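Budgeting the second cell: notes before the January order

November 16, 2025

The purchase request for the second bimanual cell goes to Garba Onuoha next week, so I have been through the spending on the first one line by line. Most of what follows is for Liam Inskip, who will inherit the spreadsheet, but a few people running small labs have asked for the breakdown as well.

Arms and grippers

These were quoted as a pair and arrived as a pair, and they are the only part of the first budget that came in on the number. For cell 2 I am keeping the same model. A cheaper arm from Athanasiadis has the reach, but we would be maintaining two sets of drivers and two sets of spare motors, and the saving disappears by the second gripper rebuild.

Spares were under-ordered. We carried one wrist motor between both arms and lost nine working days in winter waiting on another. The new request has 2 per arm, plus a full cable set. Cables on the upper arm segments get clipped down, but the loop at the wrist has to stay free to move, and that is where ours wear.

Enclosure

Aluminium profile and flat panels, cut to length by Grekcombe. Their quote was $323 over the one from Skemthorpe and I would pay it again. The Skemthorpe panels were glossy on both faces, and glare off the walls had already cost us a fortnight on the bench prototype. Get a sample in the actual colour and put it under the actual lights before signing anything.

The floor was an afterthought. It marks, and the marks show up under the lights. I have put a replacement sheet in the consumables line, to be swapped once a year.

Wiring and small electronics

Last time this was a single line reading "misc". It should have been at least four: power, control boards, connectors and cable management. Xuân Doãn has split it out properly and added $172 for covered trunking under the front rail, a thing we skipped on the first build and have regretted at every service.

Task props

The cheapest line, and the one that generates the most emails. Sweeping is the current task: brush in the left gripper, dustpan in the right, rubbish between them, bin at the back. All of it is ordinary household stock. Choose handles the gripper can close on squarely, and buy colours that stand out against the floor. Small translucent pieces are very hard to pick out on a pale marbled surface, so decide early whether you want them in the debris mix.
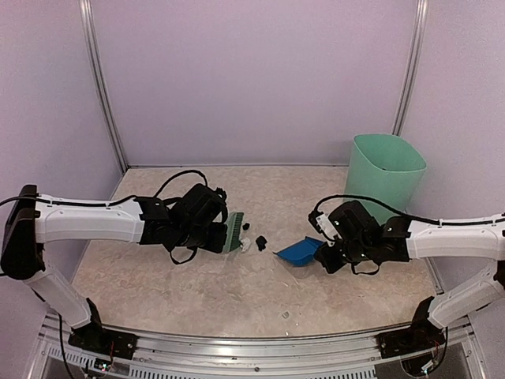

Lead times and contingency

Grekcombe are quoting 30 working days on cut profile, and they close over Christmas. If the order is not placed by the first week of January, the frame will arrive after the arms and we will be storing two crates in the corridor again. Edeltraud Ostermann has asked that this not happen.

Contingency is set at 12 per cent, up from five. Iddrisu Dankwa thinks 15 is safer given the exchange rate – he may be right, and I have left a note in the cell so Garba can see both totals. Freight insurance is on its own line this time. The Vunuvport depot will hold a pallet for four days at no charge, then bills daily.

Still to be priced: a second emergency stop for the rear of the cell, and a trolley for the spares.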